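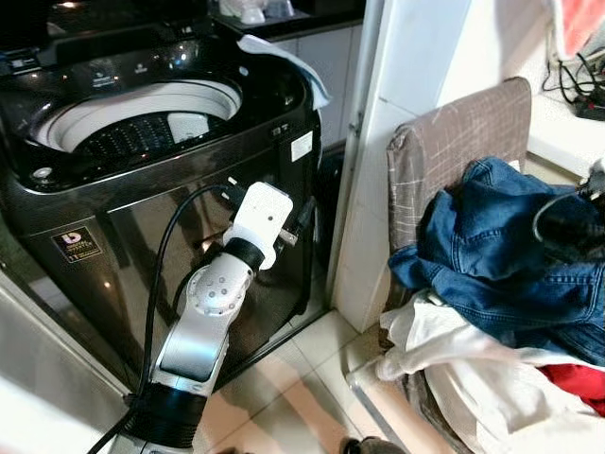
4.3 Recording the laundry tasks: plug, lid, load

By the time you reach this section you should have the arm calibrated and the head camera lined up (sections 4.1 and 4.2), and you should have recorded at least one of the easy practice tasks so your hands know the controls. The laundry tasks are a step up. They take place in a real room with a real appliance, they involve a long floppy cord, and they ask more of your patience than stacking cups ever did. Please don't be discouraged if your first afternoon gives you very little you want to keep. Everyone at Kelmont has had that afternoon.

A word on terms before we start. An episode is one recording of one task, from your start press to your stop press. A set is 20 episodes of the same task in the same room. The Sunduma learner takes its examples a set at a time, so try to finish a set before you pack up for the day.

Preparing the room

1. Pick a spot where the arm can reach the front and the top of the washer without stretching. If the elbow is nearly straight at the far side of the drum opening, move the base closer.

2. Leave the room the way people live in it. A jacket and some shirts heaped on a chair, a cloth over the corner of the machine, cables on a shelf: all of these are welcome. We used to tidy everything away, and the learner then got muddled the moment it met an ordinary home. The one thing we do ask is that you keep the floor clear where the base and your own feet need to go.

3. Open the lid of a top-loading machine fully and check that it stays up by itself. Look into the drum and make sure it's empty.

4. Turn off the power at the breaker for the outlet you'll be using, then test the outlet with a lamp or a plug-in tester.

CAUTION: All plug episodes in this guide are recorded with the outlet dead. The gripper often holds the plug with the prongs bare, and it can't feel that it has come too near something it shouldn't. Never record with a live outlet, even for "just one more."

CAUTION: Don't record the plug task if there's water on the floor or on top of the washer. Dry everything first, including the plug and the cord.

Recording the plug task

5. Take the controls and bring the arm to its rest pose. Wait for the steady tone.

6. Press start, then count to two in your head before you move. Those quiet moments help the learner find where the episode begins.

7. Close the gripper on the body of the plug, well back from the prongs. Keep the prongs pointing out past the fingers to one side so that the head camera can see them. If you grip by the cord, the plug will swing, and you'll spend the rest of the episode chasing it.

8. Lift slowly and let the cord hang in a loose curve. A curve that passes in front of the washer is fine. A loop around the wrist joint is not fine, and if you see one forming, stop and discard the episode.

9. Carry the plug along the front of the washer toward the outlet side. Glossy machines throw back a lot of light, and you may find yourself watching the reflection when you meant to watch the plug. Go gently, and lean a little to one side if you need a better look. Small head movements do no harm to the recording.

10. Line up the prongs, push in with a straight motion, open the gripper, and back away by a hand's width before you press stop.

Note: If you miss the outlet and recover within a few tries, keep the episode. Kazimír Kuruc, who looks after the training side, is very fond of these. In the first Mavov set, 305 episodes were recorded and the ones with a small fumble and a good recovery turned out to be the most useful of all. Mark them R on the tablet.

Recording the lid and load tasks

11. For the load task, start with the drum empty and the clothes on the chair. Pick up one piece, carry it over the rim, and lower the gripper until it's just inside the opening before you let go. Dropping from a height leaves sleeves hanging over the edge.

12. Mix your fabrics. Denim is stiff and easy to see, thin white cotton is neither, and the learner needs plenty of both.

13. For the lid task, close the lid with the side of the gripper, keeping the fingers shut. Don't press on the control panel or the labels.

Checking what you have

14. After each set, open the viewer and play back the first and the last episode at full speed. You're looking for a dark picture, a frozen arm reading, or a thumb across the lens.

15. Delete anything marked X, then press Send. Error 544 means the tablet lost its connection partway through. Your episodes are safe, so simply move nearer the router and press Send again.

16. Turn the breaker back on and return the arm to its rest pose before you switch it off.

If a set has gone strangely and you can't see why, write a line or two in the notes box and send it anyway. Ksawery Urbańczyk reads every note and will write back to you.

Pawlak Arm Set-up Guide, revised August 26, 2020 | © Kelmont | Contact us | Back to top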